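Cundis robotics club, project thread, Jul 25, 2020. We have 6 students on the clothes-handling task this term and a demo at Saltberg coming up.

1/ The task is simple to say. Pick up a garment, get it on a hanger, put the hanger on the rod. Scoring at Saltberg gives each team 40 minutes, setup included.

2/ We started in April with towels. Towels are easy. Sleeves and collars are where most of our tries went wrong, so the last few weeks have been all clothing. 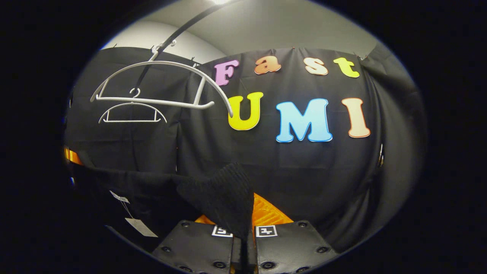

3/ Grip point matters more than we expected. Our early habit was to grab whatever part was closest, and the cloth bunched up before it got near the hanger. Now we go for the ribbed knit, like the piece between the fingers up there, and leave the side with the paper tag alone. Dark knit against a black curtain is hard to see on video, so labeling takes longer.

4/ We have 169 demonstrations saved so far. The Brandão group trains on the same set, and we compare notes after each run.

5/ Still open: which hanger to use for the demo. The big one has wide shoulders and needs a longer reach. Students are split on it.

6/ Next up is 3 full practice runs with the Graritz rules, timer on. I'll post the scores.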